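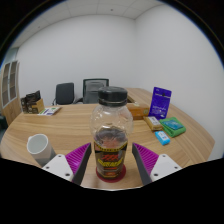
Does a bottle with a screw cap need a coaster? I think it does, as long as it spends any part of its day in a fridge and the rest of it on a wood table.

I used to say coasters were for mugs and wine glasses and people with nicer living rooms than mine. Then I started working out of room 404 at Plultgate, the shared offices over by the river in Wornmont, and the room came with a big light wood conference table that everybody loves and everybody puts stuff on. Lunch, laptops, mail, snacks from whoever went on vacation last. My first November there I left a bottle of something cold sitting out through a long phone call and got a lovely pale ring for it. I rubbed that ring with a dry cloth, then with a little oil, then with a little mayonnaise (don't ask, my aunt swears by it) and it did fade, mostly. I can still find it if the light's low and I'm in a bad mood.

So now I'm a coaster person. I'm sorry. I bought round red ones from Callau, a little home goods shop on the way to the bus, and I picked red on purpose because you can spot them from the door. The cork ones we had before were almost the same color as the table and they wandered off or got stacked under a plant. Red ones stay put. People see a red circle and put their drink on it, it's like parking!

My other big change has been the bottles themselves. I don't know about your office, but ours collects drinks that are halfway done. Someone opens one at ten, gets a couple of good swallows in, goes to a meeting down the hall, and by three it's still on the table and no one wants to throw it out in case it belongs to somebody. I've started going around at the end of the afternoon with a really simple routine. Cap on tight, into the fridge door, and if it's still there the next evening it goes down the sink.

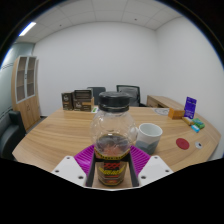 Mugs are easier, because the mugs belong to the room. They get rinsed and they go back. If I'm staying late I'll leave mine out — I know, I know — but I do at least try to keep it over by the coaster.

Which leaves the snacks, and I go back and forth on those. I like a table with snacks on it. It makes people stop for a minute, and the room feels less like a place where you get told about deadlines. But little packets breed. You put down a few and by the end of the week there are wrappers mixed in with the full ones, and a gift box with one lonely cookie that everybody's too polite to take. What I do now is keep all of it at the far end, in one bunch, and leave the near end for work. Boxes stay as boxes until they're empty, then they get flattened that same day. I tried a basket for a while and hated it. Everything sank to the bottom and we found things in there in spring that should've been eaten by Christmas.

I also priced out a proper table pad, by the way, one of those made-to-measure ones. The quote was 373 dollars! For a thing that would hide the only nice piece of furniture in the room! The coasters plus a tin of wax from Wikström came to way under 100, and the wax will last me years at the rate I use it. I do the curved edge more often than the middle, that's where everyone leans their forearms and it goes dull first. Thin coat, old T-shirt, leave it overnight, buff it in the morning before anyone's in. The smell is gone by the second cup of coffee.

A couple of you asked after my last post if the felt on the bottom of coasters leaves fuzz. Mine don't have felt, so I can't tell you. They do stick a tiny bit if something sugary drips under them, so lift them and wipe when you do the table. Warm water and a drop of dish soap is plenty.

Next up I want to deal with the shelves in the cabinet, and I've been putting that off since summer. If you've got a good way of keeping binders from leaning, leave it in the comments, please.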